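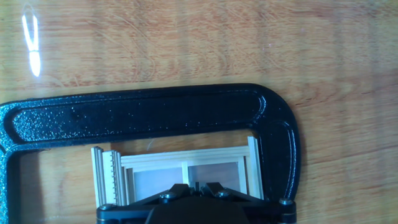 May 27, 2020

Booked the bench for the long slot and was in before the hallway lights came on. They work off a motion sensor that doesn't believe in me until I'm almost at the door, so I do the last stretch of the Zavala building in the dark with a backpack and a coffee, like a very slow burglar.

One person in the room at a time is still the rule. I thought I'd mind it. What I mind is the handover sheet, which was meant to say what the last person did and what state they left things in, and which has become a place for people to be brief. Yesterday's entry reads, in full, "fine." The arm was parked at a slant, the speed limit was set to something I would call brave, and the emergency stop was under a sweatshirt. Fine.

So the first half hour went to undoing fine. Speed back down. Homed the arm, homed it again when it made the noise, decided the noise was the chair. Checked the wrist camera feed and found the overhead light sitting on the table as usual, a big white smear of glare on the varnish. We have talked about that glare in every meeting since I joined. Solutions proposed: a matte cloth, a lamp with a paper shade, a different table, a different room, training the thing to like glare. Solutions tried: none. I've decided I support the last one. It costs nothing and can be described as robustness.

The task this week is the window and the clamp. The window is a dollhouse-type window in thin pale strips, with a toothed strip along one end that I've already caught my sleeve on. The clamp is the big black C-clamp, lying flat. Window goes in the mouth of the clamp, arm comes down, arm takes hold of window, arm brings window out without touching the iron, arm puts window on the table. A child could do this. We were told that at the November meeting as encouragement, and I've thought about that child a lot. I picture it eating a cracker while it works.

The trouble is that there's hardly any room. A window lying on an open table is easy and we've had that for a while. Put the same window inside a lump of iron and every good place to grab it turns out to have a wall beside it. The fingers open and they want the space where the clamp already is. If you open them less, you have to be dead on with your aim, and I am driving this thing with a hand controller and a picture on a laptop, and dead on isn't in my character.

First run I came down too far to the side and stopped with the gripper hovering over the wrong bit entirely. Second run I was so proud of the position that I forgot to lower it and closed the fingers on air. It logs that. It logs everything, with a time stamp, so that somewhere in the project folder there's a permanent record of me pinching nothing with great care.

After that it got better, then worse, then I had a sandwich.
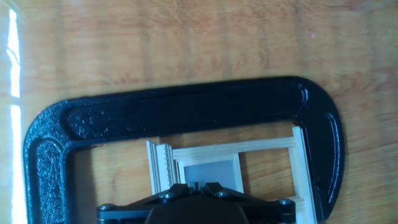
Akero Robotics Club, Drurmont College, Manipulation Bench

I paste that line in at the top of every session's notes because the template wants it, and the template wants it because somebody once handed in a whole term of logs and no one could tell whether they were ours or the drone people's. I could drop it from my own diary. I've typed it so often now that my hands do it by themselves.

Afternoon. Things I learned after the sandwich:

Coming straight down is better than coming in low over the back of the clamp. I knew this. I'd written it in the notes two weeks ago, underlined. Then I spent a good part of today sneaking in low anyway, on the theory that I'd be able to see more. What I could see more of was gripper. From the wrist the fingers sit over exactly the part of the window you want to look at, so the closer you get the less you know. There's a moment at the end where you're steering by memory. It reminds me of parking my uncle's van.

The window moves if you breathe on it. It weighs next to nothing, and when one finger gets there before the other it just scoots along until the clamp stops it, and then you've got it jammed up against the iron with no gap on that side and you have to start over. I had this happen so many times that I started doing a little sigh on contact. Then I listened back to a bit of the session and found out the laptop mic was on. The sighs are in the data too. If Trokelico ever learns to sigh before it touches things, that's mine, I'll sign for it.

(Trokelico is the arm. There was a vote. I wasn't here yet and I'd have voted against.)

Pale things are harder than I'd have guessed. The strips are light, the table's light, and where the glare gets at it the wood goes nearly white. The clamp is no problem for anybody, it's the blackest object in the county. So the camera has a wonderful, confident idea of where the clamp is, which is the one thing in the setup we don't want to pick up. And the gripper's black as well, and when it's down in there black on black I lose the bottom of the picture altogether. I asked in the chat whether we could put some tape on the finger ends. Got back a thumbs up, which in this club means somebody else should do that.

And then there's the glazing. The window has see-through stuff set into it, and our depth numbers go strange there. Sometimes it's a surface, sometimes it's the table behind. I pulled up the map and there was a sort of pit in the middle of the window, going down through the table and, if you believe it, into the room below, which is Zavala 16 and belongs to the ceramics class. I've told the chat that we have a hole. No thumbs on that one yet.

Run 136 was the good one. I'd like to write it up as the result of method, so let me do that. I'd nudged the window a touch away from the curved end by hand before starting, so there was space on that side. I lined up high, higher than felt sensible, took my hands off the controller, and shook them out the way swimmers do. Came down in one go. Both fingers arrived together. It closed, it held, it lifted, and the window came up out of the clamp dead level and I made a sound that is also in the data. Then I set it down on the table, a little hard, and it rocked and stayed in one piece.

Immediately wanted to tell someone. Room full of me. Told the chat. Thumbs up.

Naturally I then tried to do it again exactly the same and couldn't. Four in a row where I came down with the same height, the same swimmer business with the hands, and clipped the rail, or shoved the thing sideways, or (once) lifted it a bit and let go over the iron, which made a click I felt in my teeth. No damage that I can find. I looked it over under the lamp for a while. One corner might have been like that before. I wrote on the handover sheet that one corner might have been like that before, because I refuse to write "fine."

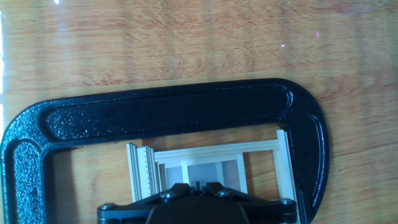

Down over the window, clamp on three sides, me holding my breath.

What bothers me is that I'm not sure what we're teaching it. The plan says demonstrations, and I've been demonstrating, in the sense that a person who falls down the stairs is demonstrating the stairs. We keep the bad runs in a separate folder and the folder's a good deal fatter than the other one. There's an argument in the club about whether the bad runs are useful. I was against them on Monday-morning sort of principles, tidy data, clean starts. Having now made most of them I find I'm coming round. It would be a shame to waste them.

Also argued, again, by message, for hours: whether we're allowed to move the clamp. One side says the clamp has to stay in the same place for every run or we can't compare anything. The other side says if it stays in the same place the arm will learn one spot on one table and we'll have built the world's most expensive habit. I'm with the second side, but I'm tired, and I notice that when I'm tired I don't move the clamp. It's heavy and it's cold and it leaves a smell on your hands like old coins.

Tried a few with the window turned the other way, toothed end to the right, for variety. Hated it. Everything I'd learned was about the other side and I had to do it all in the mirror. Stopped early and told myself it was for the battery in the controller, which did go red in the end, so that's honest bookkeeping within a margin.

Five things to fix before my next slot and I've only remembered three, so: tape on the fingers, laptop mic off, ask about a thinner pair of finger pads from the drawer with the broken handle. I think the fourth was the glare. It's always the glare.

Parked the arm straight. Speed down, stop button out in the open where God can see it, sweatshirt folded on the chair with a note asking whose it is. Clamp left where it was. Window back in its lid with a bit of tissue round the toothed end. Took the files home on the stick and the copy took so long that I read the entire fire notice, both languages.

Walked back past ceramics. Their ceiling looks intact.

Dinner was cereal. I picked up the spoon on the first try, coming straight down.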